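Jemix Slow-Set Marmalade, 564 g jar

I started making this one for my mum, who likes it dark, bitter and properly chunky — none of that pale jelly stuff. It sets soft, so it spreads right to the crusts without tearing your bread. I cook it in small pans and cut the peel by hand.
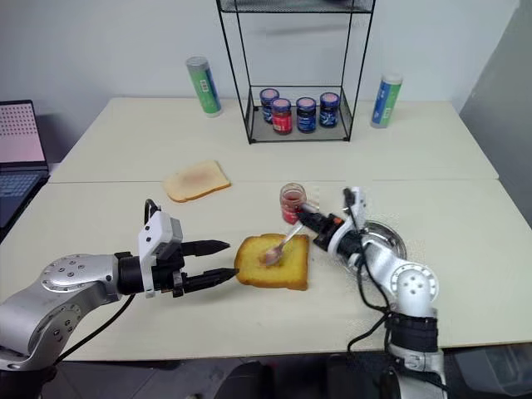 Lizelle Ngubane wrote to me that she stirs a spoonful into her porridge and wishes I did a bigger jar. I'm working on it! The 1000 g size should be ready in September. Keep it in the fridge once opened.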